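## Twenty-seven bananas later

I've been driving a simulated robot arm every evening this July, and I am having far too much fun with it! The setup is called Gridotance. You steer the gripper with a handheld controller, the arm copies your hand, and every run gets saved as a demonstration for the robot to learn from later.

My first job was the banana. Pick it up, put it in the yellow crate, let go. Sounds like nothing, right? It took me 27 tries before I had one I'd want anybody (or anything) to copy. I kept coming in too fast, stopping dead, then fussing over the angle - and the robot learns the fussing too.
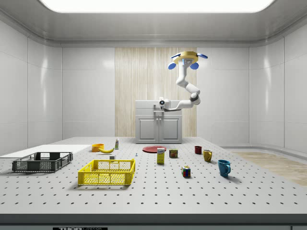
Trevor Simard, who got me into this, gave me the best tip so far: pick your grasp before you start moving. Once I did that my runs dropped from 55 seconds to under 40, and they looked so much calmer on playback. He also told me to keep the runs where I miss and recover, so the robot sees how to get out of trouble. I'd been deleting those. Oops.

Mugs are next. I tried a few last night and the handles are a whole new puzzle (do you go for the handle, or pinch the rim?). I'm going with the rim for now. If you grab by the handle and have a trick for lining up the wrist, please leave it in the comments, I'll be trying it tonight!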